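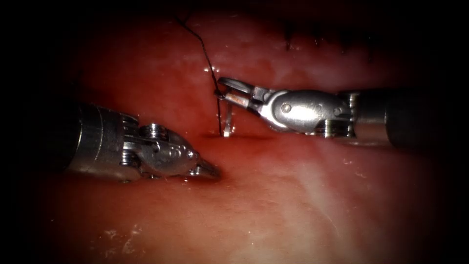 Suturing on soft tissue, handout 2 of the skills block
Dokesari course, updated 4th September

Read before you come. Bring it with you, there are no spare copies at the bench.

1. The tissue

Moist surface, reddish, gives when you push on it. Shines back at you under the light. Learn to use the shine: if the highlight moves and your needle didn't, something is pulling.
Soft tissue tears along the bite, not at the knot. Most of the tears we see in this block start with a bite taken too shallow.
Keep it wet. Dry tissue drags on the thread and you start pulling harder without noticing.
Light goes on the middle of the field. Edges will be dark, leave them dark. Move the work to the light.

2. Thread and needle

Cut your thread before you start. Too long and it loops under everything. Too short and you can't finish the last throw.
Hold the needle roughly two thirds of the way back from the point. Not on the swage, it bends there.
Curved needle = curved path. Turn the wrist, don't shove. If you are pushing in a straight line you are tearing a slot.
Never grab the thread in the part that will stay in the tissue. The jaws crush it and a crushed thread breaks later. Take it by the tail.

3. Order of work (one simple stitch)

look at both edges first, decide where in and where out
point goes in at a right angle to the surface
follow the curve, come up in the gap if the tissue is thick, otherwise straight across
pick up the point only when there is enough of it showing to hold
draw through slowly, leave a short tail
three throws, each one the opposite way to the last
lay them flat, then trim

Second instrument steadies the edge. It does not pinch. Closed tips are fine for pressing down next to the bite, and kinder than open ones.

4. Spacing

5 mm between stitches, same distance from the edge both sides. Check againt the printed rule in the Grestunby workbook, plate 1053.
Uneven bites give you a step in the wound. You can feel it with the tip before you see it.

5. Tension

Edges touch. That is all. White tissue around the stitch = too tight, take it out and do it over.
Swelling comes later and tightens everything for you. Leave room for it.

6. For the practical

3 stitches in a row, plus one spare if you want it. Marked on spacing, tension, handling of the edges. Speed is not marked, please stop asking.
Suannarat reading (the short chapter on knots only) before the practical. Skip the history section.
Arent sheet is for the running stitch, we get to taht in November.

Terms to know: bite, throw, tail, swage, eversion, dead space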